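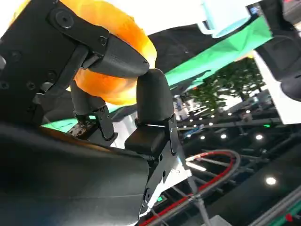 ## 4 Ergebnisse der Benennungsaufgabe

Insgesamt gingen 2150 gültige Benennungen in die Auswertung ein. Sie stammen von 146 Teilnehmenden aus Raltar und Zareck, denen jeweils 16 Farbtöne aus dem Bereich Haushaltskeramik vorgelegt wurden. Ausgeschlossen haben wir Leerantworten, reine Wertungen («schön», «altmodisch») und Antworten, die ein Gefäß statt einer Farbe nannten. Alle übrigen Nennungen blieben in der Schreibung der Teilnehmenden erhalten und wurden erst in einem zweiten Schritt lemmatisiert, sodass «fliederfarben», «flieder» und «Fliederton» unter einem Eintrag zusammenstehen.

Der Reichtum des Materials hat uns überrascht. Schon bei den ersten Durchgängen zeigte sich, wie erfinderisch Sprecherinnen und Sprecher mit Zwischentönen umgehen: Neben dem erwartbaren «hellblau» finden sich «gletschrig», «milchblau», «Badezimmerblau» und das wunderbare «Montagmorgengrau». Solche Ad-hoc-Bildungen sind keineswegs Rauschen. Sie folgen den gleichen Wortbildungsmustern, die auch die Sortimentslisten im Drundura-Korpus prägen, und sie werden von anderen Teilnehmenden in der Rückübersetzungsaufgabe erstaunlich sicher dem richtigen Farbton zugeordnet.

### 4.1 Orange und Gelborange

Am stabilsten ist die Benennung im warmen Bereich. «Orange» wird über beide Orte und alle Altersgruppen hinweg am häufigsten gewählt, und zwar meist als einfaches Adjektiv ohne Bestimmungswort. Kommt ein Bestimmungswort hinzu, dann fast immer eines aus dem Bereich der Lebensmittel: «aprikosenfarben», «kürbisorange», «mandarinenfarben», seltener «bernsteinfarben» oder «honiggelb». Die beiden letzten sind semantisch besonders reizvoll, weil sie neben dem Farbton auch Lichtdurchlässigkeit mitbezeichnen. In Zareck verwendeten mehrere Teilnehmende «bernsteinfarben» ausschließlich für glänzend glasierte Muster und wichen bei matten Mustern desselben Tons auf «ocker» aus.

Hier lohnt sich ein Blick auf die Flexion. Das attributive «orange» bleibt in gesprochenen Antworten oft nicht unflektiert, wie es die ältere Norm verlangt. Formen wie «oranger Krug» und «ein orangenes Schälchen» stehen nebeneinander, mitunter bei derselben Person und innerhalb einer Minute. Für die Lemmatisierung wurden sie zusammengefasst, in der Formenstatistik aber getrennt geführt.
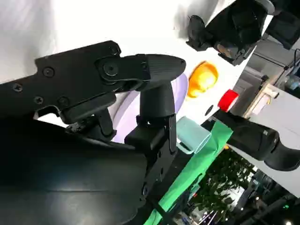
### 4.2 Der Bereich zwischen Blau und Violett

Deutlich bunter, im besten Sinne, wird das Bild bei den blassen Violetttönen. Konkurrierende Bezeichnungen sind «lila», «flieder», «lavendel» und «hellviolett». In 18 Prozent der Antworten zu diesen Tönen treten zwei Farbwörter gemeinsam auf, entweder als Kompositum («blaulila») oder mit einer Präposition verbunden («lila mit Blaustich»). Die zweite Variante überwiegt in Raltar, und sie klingt in den Aufnahmen häufig wie eine Selbstkorrektur: Das erste Wort wird gesetzt, kurz geprüft und dann nachgeschärft.

Ein Teil der Variation dürfte auf den Handel zurückgehen. Die Manufaktur Frimpong führt in ihren älteren Preislisten nur «Lila» und «Helllila», in den jüngeren dagegen «Lavendel». Teilnehmende, die angaben, Geschirr dieser Manufaktur zu besitzen, griffen häufiger zu «lavendel» als die übrigen. Ob der Katalog den Sprachgebrauch geformt hat oder ihm gefolgt ist, lässt sich mit unseren Daten nicht entscheiden.
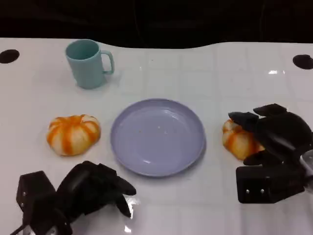

Farbwörter werden im Alltag selten isoliert gebraucht, denn meist dienen sie dazu, einen Gegenstand von seinem Nachbarn zu unterscheiden. Das verändert die Wortwahl erheblich. Auf einer weißen Tischplatte wie in Abb. 3 genügt «der lila Teller» vollkommen, solange daneben nur ein heller blaugrüner Becher steht; die feinere Unterscheidung zwischen Lavendel und Flieder leistet dort nichts. Bei den beiden kleinen Kürbissen hilft das Farbwort überhaupt nicht weiter, da beide orange-weiß gestreift sind, und man wird zu einer Ortsangabe greifen. Genau diesen Wechsel beobachten wir im zweiten Teil der Befragung, in dem Gegenstände paarweise zu unterscheiden waren. Die ausgefallenen Komposita gehen dort zurück, Grundfarbwörter und Lageangaben nehmen zu.

### 4.3 Blaugrün als Streitfall

Kein anderer Bereich löste so lebhafte Kommentare aus wie das helle Blaugrün. «Türkis», «petrol», «mint» und «seegrün» wurden für ein und dasselbe Muster vorgeschlagen, und wer einmal «türkis» gesagt hatte, verteidigte die Wahl mit Nachdruck. Ältere Teilnehmende aus Zareck bevorzugten «blaugrün», jüngere «mint», wobei «petrol» in beiden Gruppen vereinzelt auch für sehr helle Töne vorkam. Diese Belege wurden im Korpus gesondert markiert und werden in Abschnitt 5 zusammen mit den Antworten der Rückübersetzungsaufgabe besprochen.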